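Police shot a loose dog on our street, do they have to tell us anything?

Posted in Local News & Policing

Saturday evening two officers fired at a dog near the corner of Skercombe Road. One round went through a neighbour's fence. The station says it's "under review" and the Flistis local bulletin ran two sentences copied straight from the police statement. Is there any way to get the actual report, or do we just wait?

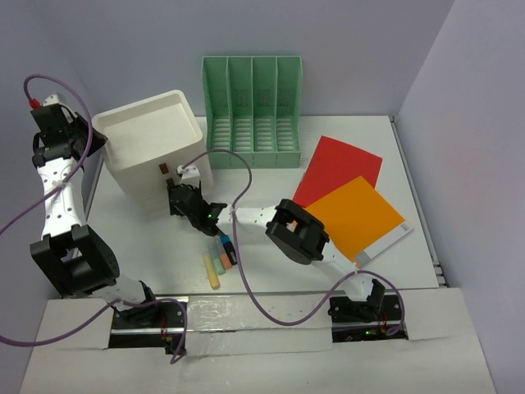
Off-white bin and green rack against the back wall

I wasn't home, so I only have what the neighbours say, and their stories don't match. One says 40 metres from the footpath, another says right at the gate.

Vachon

You can wait, but I wouldn't expect much. "Under review" can mean anything. Put in a freedom of information request in writing and ask for the incident number, the time of the first call and whether shots were reported near houses. I did this in 2003 over a car chase and got some 94 pages, most of them blacked out. Keep copies of everything you send. 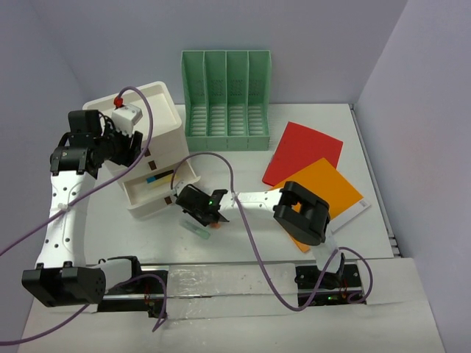 Ask for the dispatch log separately too. I asked for "all records" and they decided that didn't include it. I'd also photograph the fence before anyone repairs it, with a tape measure against the hole.

Senad Kos

They never tell you anything. Ring the radio.

Elis

Radio will want a witness who saw it, and you didn't. The neighbour with the fence should be the one lodging a complaint, as it's their property. Don't rely on the bulletin either. If the police statement was wrong, so is theirs.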